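Bedroom faces west and turns into a kiln by 4 pm. What works?

Posted in Home & Garden > Heating and Cooling

Vicente Troncoso
We rent the top floor of an old brick place, and the back bedroom looks due west across a neighbour's tin roof. In February it's lovely until lunch, after which it becomes somewhere you'd prove bread. I've asked the agent about an awning and was told it would be "passed on", and I imagine it's still being passed.

Can't drill into the window frames, can't touch the outside, and a split system is out of the question. I own one pedestal fan, a Bosier, which has three speeds: off, loud, and leaning. Budget is 200 dollars, and I'd like some of that left over for icy poles. Is window film worth it? Are blockout curtains worth it? Should I just sleep in the bath?

Branitz
Outside shade beats everything else, so it's a shame about the agent. Once the sun is through the glass the heat is in the room with you and you're only arguing about where it sits.

Check your lease before you buy film. Some of it peels off cleanly and some of it takes your bond with it. Also check what sort of glass you have, as certain films can make a pane heat unevenly and crack. If the window is old and you don't know, ask before sticking anything on it.

Cheap option is a free-standing shade outside if there's any balcony or ledge to put one on. You didn't mention one so I'm guessing no.

Bath is underrated by the way.

3,261 views on this thread and only one of us has mentioned air flow. Shut the window and the blind by 11 am, before you think you need to. Open up again when it's cooler out than in, put the fan facing OUT the hot window and open something on the other side of the flat. Feels stupid, works well. Tighten the screw under the head of the fan and it may stop leaning.

Cui
Agree with the fan thing, disagree with the bath, I've done it and your neck won't forgive you.

On curtains, I went through this in my last rental. What mattered most was coverage: wider than the window on both sides, right down to the floor, and snug at the top so the hot air doesn't come rolling out over the rail. A pale lining facing the glass helps too. Mine were thermal ones from Vustden, 72 dollars on clearance, and on a bad Sunday I could at least lie down in there without sticking to the sheet. Don't be fussy about the pattern if you're buying from the clearance bin. Long and beige is a sensible start, and if it also comes with maroon leaves, the word "love" in striped circles and a heading that seems to say "Romaic feelings", well, you'll be asleep behind it by ten.
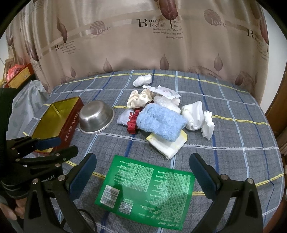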